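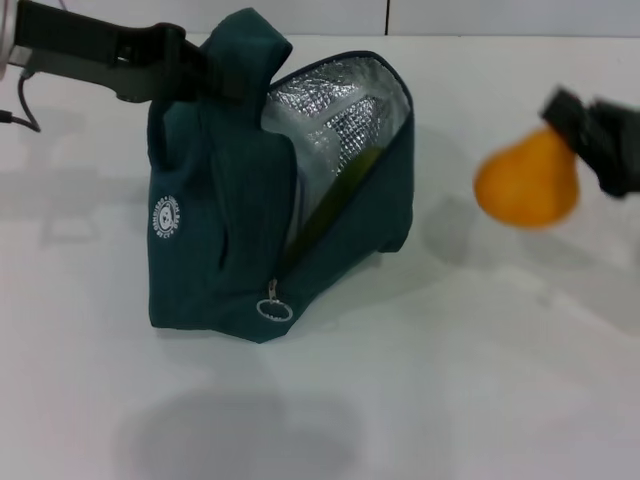
本页最后更新:12月,星期六 21:40

吉尔马·派瓦(Gilmar Paiva)把闹钟定在四点五十。不是为了跑步,是为了煮豆子。

他在Monden开面包铺子之前,给人送过货,修过冷柜,还在一家叫Endness的小餐馆洗过一阵碗。现在他的主业是帮上班的人琢磨午饭。说“琢磨”是他自己的词。课开在铺子后间,一次来八个人,多了坐不下。

我去的时候他正在切洋葱,头也不抬。

“你先坐。这个切完。”

等了一会儿。洋葱切完,他又去看火。采访就这么断断续续地做下来的,有几段是站在灶边记的,字迹自己都认不太清。

先问最俗的问题:为什么要自己带饭?

“省钱呗。”他说,“别人要跟你讲健康,讲生活方式,我不讲。我那时候一个月算下来,中午在外面吃掉的钱够交水电,还剩。心疼。心疼完了就开始带。”

第一次带的是什么,他记得很清楚。白米饭,煎蛋,昨晚剩的炒青菜。中午打开,青菜黄了,蛋是橡皮。他坐在送货车里吃完的。

“难吃。真难吃。但是第二天又带了,因为已经跟同事夸下海口。”

后来怎么变好吃的?他想了想,说主要是不再带“晚饭的剩饭”。晚饭是为了刚出锅那一刻做的,放到第二天中午,当然不行。要带的东西,一开始就得按“放过一夜”来做。炖豆子可以,红烧可以,凉拌根茎类可以。叶子菜基本不行。油炸的想都不要想。

“你看那些卖得好的家常菜,多少是隔夜更香的?炖菜,咖喱,卤的东西。老人家早就知道了嘛。”

他母亲那一辈在地里干活,中午不回家,带的就是豆子、木薯粉和一小块肉。装在铁盒里,外面裹两层布。派瓦说他小时候最喜欢拆那个布结,拆得慢要挨骂。

现在的工具好多了。他并不太讲究牌子,来上课的人带什么来的都有,保温的,不保温的,超市塑料袋的。他只对一件事很严:汤和干的分开装。

“有个学员,Adugna街那边上班的,汤洒了一包,文件全泡了。第二周还来,还是一个盒子装。我说你这是信仰问题。”

说到这里他自己笑了,差点把锅盖碰掉。

再说米饭。这一段他讲得最久,我删了不少。大意是:米要比平时稍微多放一点点水,煮好立刻盛出来,趁还冒热气就盖上,等不烫了马上进冰箱,不要在台面上过夜。他反复讲“不要在台面上过夜”,讲了得有四五遍。夏天尤其。

冷冻的饭也行吗?

“行。比冷藏的好吃。冷藏的饭会变硬,回不来。冷冻的一热就回来了。很多人搞反,以为冷冻是将就。”

分量呢?他拿出一个旧本子,边角都卷了。上面记着他给自己定的规矩,一份饭连菜545克。怎么来的这么一个数?

“称的。有一阵我每天吃完都困,就往下减,减到不困、下午四点又不饿,停在那儿。你别照抄,你又不搬面粉。”

本子里还夹着一张Moneck市场的收据,背面写着买豆子的摊位。他不肯让我抄,说那个摊主每次就进那么点货。

周末他会花两个钟头备一周的东西。豆子一大锅,肉一锅,洋葱和蒜炒成底料,分小份冻起来。早上起来只做一样新鲜的,一般是煎点什么或者切点什么。四点五十那次是例外,面包铺子要开门,顺手。

“不要每天做三个菜。谁受得了啊。网上那些摆得像花园一样的饭盒,我佩服,我做不来。我的饭盒打开就是一片褐色。”

褐色也好吃?

“褐色最好吃。”

聊到孩子的午饭,他忽然话少了。女儿上小学的时候有段时间把饭原样带回来,一口没动。问了很久才说,同学讲她的豆子闻起来怪。

“我给她换了三明治。换了一个学期。后来她自己说想吃豆子了,就又换回来。中间我一句都没劝。”停了一下,“想劝的。忍住了。”

女儿现在住在外地,自己做饭,偶尔打电话来问放多少盐。他总说“看着放”,把女儿气得够呛。我说你上课也这么讲吗?他说上课不敢,上课的人交了钱,得给勺数。

课是Monden社区登出来以后才慢慢满的。到现在前后来过的人超过500,大部分只来一次,有的来了三四次,他猜是来吃饭的。每堂课最后大家把做的东西分着吃掉一半,另一半带走。有个护士专门上夜班,把课上的炖肉当早饭。

有没有教不会的?

“有。我弟弟。”

问他有没有想过写本书。他摆手。写不了,坐不住,而且菜谱这种东西别人写的够多了。他倒是想把后间的灶换掉,左边那个火一直偏小,炖东西要多等半个钟头。钱还没攒够,先凑合用。

临走他往我手里塞了一盒。盖子上贴了胶布,写着日期,字很潦草。叮嘱了两遍:今天不吃就放冰箱,别放在车里。

我问里面是什么。

“褐色的。”

当晚就吃掉了,没等到第二天。按他的理论应该再放一夜的,下回在试。

课程周六上午照常,报名直接去铺子里跟他说就行,电话他经常听不见。自己带一个能盖严的盒子。想装汤的,带两个。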